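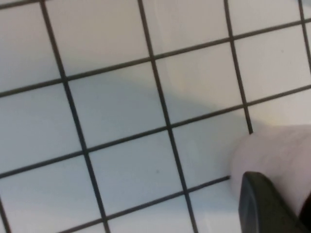 Wrist camera, gripper finger up against the pale roundish thing on the right

Home Forums Grippers & Hands Help Search

Stock fingers or soft fingers for a small tabletop arm? And is a wrist camera enough?

Posted by gridpaper_fan

Hi all! I finally have my arm bolted down and I am having way too much fun with it. I'm comparing two sets of fingers, the Jirkby ones (firm, rounded tips) and the Fitzsimmons soft pads, on a Grandwood controller. The plan is 12 tries per object with each set, same speed, same closing force.

So far the Jirkby fingers have won on anything with a flat side, 11 out of 12 on my blocks. Round stuff is another story. The fingers touch low, the object rolls a bit, and the grip closes on air. The soft pads do better there but they sag when I tilt the wrist, and then my height is off.

My other headache is the camera. With only the wrist view I lose track of everything except the one thing I'm reaching for, and when the gripper gets close its own shadow messes with my color threshold. I have a second camera I could put on a stand. Is it worth the extra calibration? I mostly want to do cup, plate, fruit and blocks, mixed up on the grid.

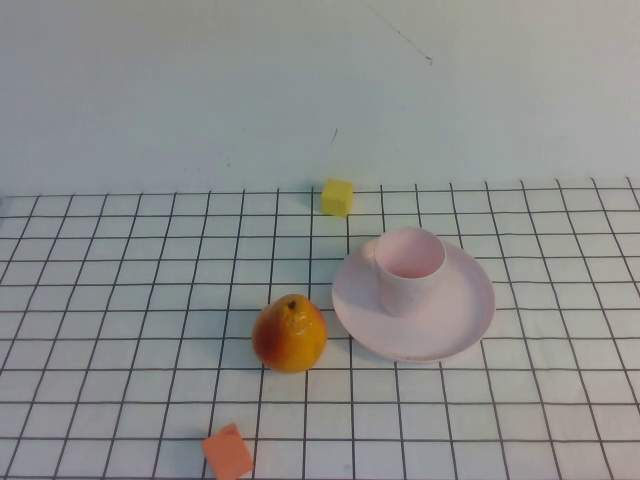
2 replies

offset_and_on

Oh, this is a great project! Yes, put up the second camera. I ran wrist-only for months and the day I added a fixed view I got more done than in all of June. Let the fixed camera pick the target and give you a rough spot on the grid, then hand over to the wrist camera for the last bit. You don't need a perfect calibration for that, being off by a finger width is fine.

For the rolling, I'd look at your approach before you buy anything. Come straight down with the fingers open wide and close at the middle of the object or a hair below it. If one finger lands first it will push, every time, no matter how nice the pads are. For a cup, try one finger inside and one outside the rim. My firm fingers love that grip and my soft ones hate it.

On the shadow: lock your exposure and white balance, then threshold on hue and leave brightness out of it. White backgrounds are the worst for this because auto exposure keeps hunting. Pale objects will still give you trouble (hue is pretty much noise on them), so for those I use edges.

Also, do more than 12 tries! I went to 19 per object and two of my "clear winners" swapped places.

mostlytorque

get the ekero pads, they fit the jirkby fingers if you sand the slot a little. i didn't have to change anything in the controller except the closed width. not sure about the camera part, i only use one. what closing force are you running? if it's the default try half of that for the fruit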